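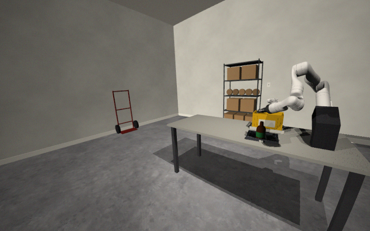 October 16, 2018
Garkstead sim cell, bottle and crate task. Notes by Muthoni Waweru.

Aim for today was to get the second batch of demonstrations recorded and cleaned up so Oduor can start the training run overnight. The task is the same as in June: bottle, black tray, yellow crate, one arm on the table. All teleop, all in simulation, Godfrey and Hortensia taking turns on the controls.

Started with the scene as Brian left it. Checked gravity, friction on the gripper pads, joint limits. The friction value had gone back to the default again. I set it by hand and saved it into the scene file this time instead of the session config, which gets overwritten whenever somebody reloads. If you record anything this week, look at that value first.

First hour was slow. Godfrey kept losing the arm at the wrist limit when he came in low over the crate. We moved his home pose up and turned the wrist back a little and that mostly fixed it. Episodes from before the change are in the folder marked "old home". Leave them out of the training set for now. I want to look at whether the policy gets confused by two different start poses, but that is a separate question.

Wrist view is the one I care about most. In the June batch the policy leaned almost entirely on the fixed views, and when we shifted those even slightly it fell apart.
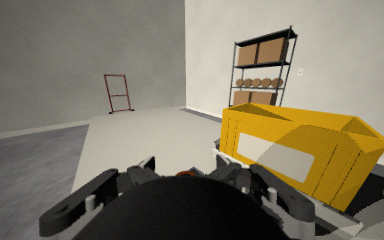 So for this batch we are keeping the wrist stream at full rate and dropping the fixed ones to half. Oduor thinks the gripper fingers take up too much of the lower part and wants to crop. I would rather leave it alone. The fingers are the only thing in that view that tells the network how far open it is, apart from the joint readings, and we have had lag on those. Agreed to train both ways and compare.

Randomization. Bottle position on the tray, bottle upright or lying down, tray angle, light direction. Wall and floor shades also vary a bit. Background stuff (rack, boxes, hand truck) stays where it is. Hortensia asked if we should shuffle the rack too. Probably yes, later. One change at a time.

The lying-down starts are much harder to drive. With the bottle upright you can come in from the side or from the top and either is fine. With it on its side the fingers have to line up with the body or it rolls, and both operators had to back off and try again more than once per episode. I told them to keep the retries in. A recording with a miss and a recovery is worth having, as long as the whole thing ends properly. Cut only the ones where the operator stops to talk or lets go of the controls. 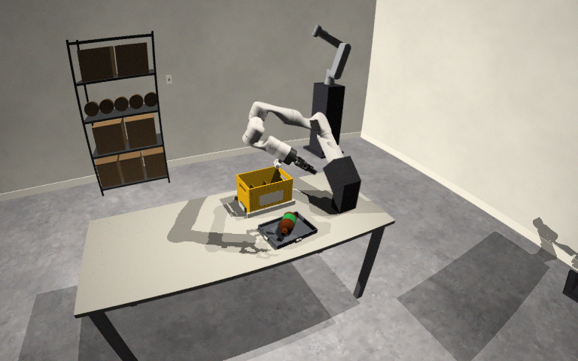 Bottle on its side in the tray, arm over the crate.

Numbers at the end of the session: 198 episodes kept, 43 thrown out. Most of the rejects are time-outs. A few are physics glitches where the bottle sank into the tray and then shot off across the room. Brian thinks the collision mesh on the tray rim is too coarse. He is going to redo it with the Zastau tool and send me a new file.

Episode length is some 30 seconds for a clean one. Hortensia is faster than Godfrey but her motions are jerkier, and you can see it in the velocity plots. Not filtering for it yet. Would like a rough balance between the two of them so we don't end up with a policy that copies one person's habits.

Labels: each episode gets a start tag (upright or lying), operator initials, and a keep or drop flag. Please don't add free text to the flag column. The Drandus loader reads anything that isn't "drop" as a keep, and that is how the bad June episodes got in.

Disk on the Ondieki machine is nearly full. Moved the June raw files to the archive share and left the processed ones in place.

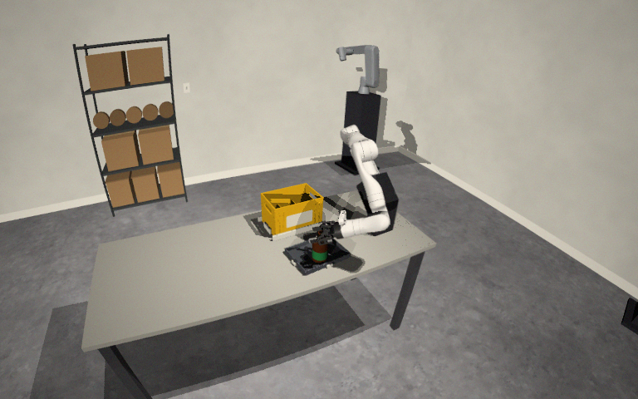 To do

Oduor: start both training runs tonight, full wrist view and cropped, same seed.
Brian: new tray mesh, then replay the glitched episodes against it and see if any can be saved.
Godfrey: more lying-down starts, we are short on those compared to upright.
Hortensia: go through the retries and check that the end of each one is clean.
Me: write a check that refuses to record if the friction value is at default. Also the time stamps on the 2 fixed views drift apart over a long session, need to find out whether that is the recorder or the renderer.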